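3.2 O que as pessoas fazem com as coisas pequenas

Quando comecei este trabalho, a minha pergunta era bem mais modesta do que a que acabou no título. Eu queria saber como é que oficinas pequenas, dessas de bairro, decidem onde guardar peças miúdas, e por que motivo duas oficinas com o mesmo estoque chegam a arrumações tão diferentes (e olha que chegam mesmo, quem já entrou em mais de uma sabe do que estou falando). A literatura sobre classificação cotidiana fala muito de cozinhas, guarda-roupas e estantes de livros, e quase nada de parafusos. Achei uma pena! O parafuso é um objeto maravilhoso para estudar categorias, porque cabe em cinco gavetas ao mesmo tempo e ninguém vai brigar com você por escolher a errada. Ou vai, como conto mais adiante.

Visitei 11 oficinas de reparo elétrico e eletrônico, todas com menos de dez pessoas, e em cada uma passei tempo suficiente para tomar café demais. O procedimento era simples. Eu pedia que a pessoa me mostrasse onde ficava tal peça, depois tal outra, e ia anotando as palavras que ela usava no caminho. O caminho é o que interessa. Kamil Doležal, da oficina Zikeo, por exemplo, nunca dizia "gaveta dos relés", dizia "ali onde o Tùng sentava", e o Tùng Cao já tinha mudado de bancada fazia anos. A gaveta guardou o nome dele. Na Oravec, ao contrário, tudo tinha etiqueta impressa, e mesmo assim a conversa entre os colegas passava ao largo das etiquetas: pediam "os gordinhos", "os do painel velho", "aqueles chatos de soldar".

Chamei de categorias de conversa essas que só existem na fala, e de categorias de móvel as que estão coladas na gaveta. As duas convivem, se estranham e de vez em quando trocam de lugar. Na Tarnell, uma categoria de conversa ("coisa de apertar") virou etiqueta oficial durante a minha estadia, com letra de forma e fita adesiva por cima. Fiquei tão contente que esqueci de perguntar quem tinha escrito.

Os botões são o caso mais bonito. Um botão industrial pode ser separado pela cor, pelo formato da cabeça, pelo tipo de contato, pelo aparelho de onde veio ou pelo estado em que está. A cor ganha na primeira arrumação, quase sempre, e perde na segunda. Quem chega novo separa por cor porque é o que enxerga; quem já trocou muito botão quer saber do bloco de contato, e a cor passa a ser um detalhe que se resolve no fim. Silvia Kadlec me contou que refez as caixas dela por causa de uma única tarde de procura inútil, e que desde então a cor só vale dentro de cada caixa, nunca entre elas. A Figura 4 traz botões desse tipo, com cabeças de mais de uma cor, reunidos numa caixa azul. 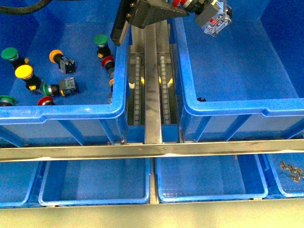

Figura 4. Botões industriais e caixas azuis de separação.

Mitiku Tamiru discorda de mim quanto à cor, e discorda com gosto. Para ele, separar por cor não tem nada de hábito de principiante: numa bancada movimentada, a cor é a única coisa que se confere de longe, sem pegar na peça, e isso poupa mais tempo do que qualquer divisão por contato. Diz ainda que eu conversei com gente demais que trabalha sozinha, e que numa bancada compartilhada a arrumação precisa ser legível para quem não a fez.

Aceito a segunda parte inteira e a primeira pela metade. Voltei às minhas anotações depois dessa conversa e, de fato, nas oficinas em que a bancada era de todos, a cor resistia mais tempo. Só que resistia nas peças de uso diário. No fundo do armário, onde mora o que se procura uma vez por semestre, a divisão por função vencia do mesmo jeito, com bancada compartilhada ou sem ela. Desconfio que a distância entre a mão e a gaveta pese mais do que a experiência, e isso eu não tinha previsto no desenho da pesquisa (devia ter previsto, eu sei).

Tem também a questão da caixa do resto. Toda oficina tem uma, e os nomes são ótimos: "diversos", "depois eu vejo", "purgatório", e na Tastance simplesmente um ponto de interrogação. Eu esperava que a caixa do resto fosse o lugar das peças sem categoria. Muitas das peças que encontrei ali, porém, tinham casa certa, com etiqueta e tudo, e estavam no resto porque a pessoa que as largou não queria abrir uma gaveta com a mão suja, ou porque a gaveta certa ficava atrás de outra pessoa. Ctibor Lukáč defendia a sua caixa do resto com unhas e dentes, dizia que era a primeira em que procurava qualquer coisa, e pelo que pude acompanhar era verdade.

Isso me complica a vida na análise. Se a caixa do resto é a mais consultada, ela funciona como uma espécie de bancada vertical, um lugar de passagem, e talvez não devesse entrar na conta das categorias de móvel. Por enquanto eu a mantive, com uma marcação à parte nas transcrições, e quem quiser refazer as tabelas sem ela consegue. Os termos coletados passaram de 500, com bastante repetição entre uma oficina e outra, e a grafia ficou como as pessoas falaram, inclusive os diminutivos, que são muitos e merecem uma seção só deles. É dela que trato em 3.3, começando pelos "gordinhos" da Oravec.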